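September, late

Spent most of the day on the heat pump file for the town hall annex. Junaid Zaidi sent over the revised quote from Makowska and it is 11 percent higher than the one in spring, mostly pipework. I moved the line to next year's budget and left a note saying why.

The tree count came in as well. We have 188 street trees planted against a target of some 4,000, so the number in the climate plan will have to change or the date will. Simone Siqueira wants to keep both and ask the county for money. I said I would draft the letter but I don't expect much.

Meeting ran until 7. Long argument over whether the bus depot counts as our emissions or Clorkero's, as they hold the lease. We left it open again. I think it's ours, we own the roof and pay the electric bill.

Walked home past the library. Lights on all three floors with the doors locked. Wrote that down for the morning. Also need to call the meter people back and find the old boiler survey.
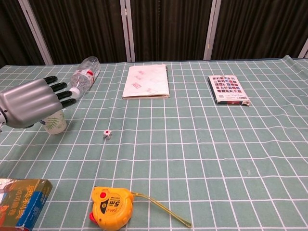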